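Tuning a Grasp Planner on a Simulated Egg

Molen, our kitchen sim, ships with grasp defaults meant for sturdier groceries. You'll want to change three of them before you touch an egg. 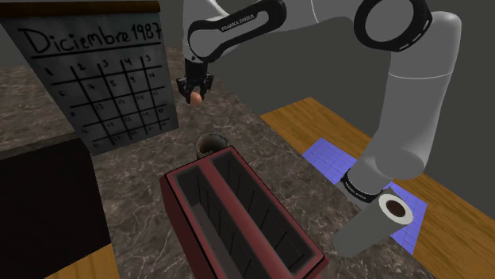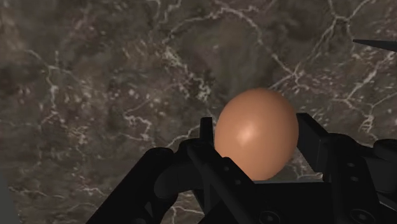
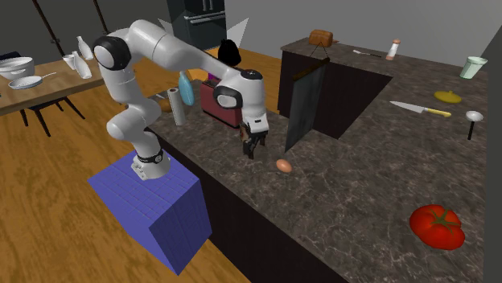 Step 1. Load the scene

Open the egg task and turn on all the camera views. The wrist view is the one you'll swear at.

Step 2. Lower the grip force

Set max_force to 6. The default is 70, a fine number for canned goods.

Step 3. Raise the approach

Add a waypoint 114 mm over the egg and come straight down from it – sideways approaches make the planner inventive.

Step 4. Run the batch

Start with 173 seeds and sort the log by contact force. Read the worst run first, then go back to Step 2.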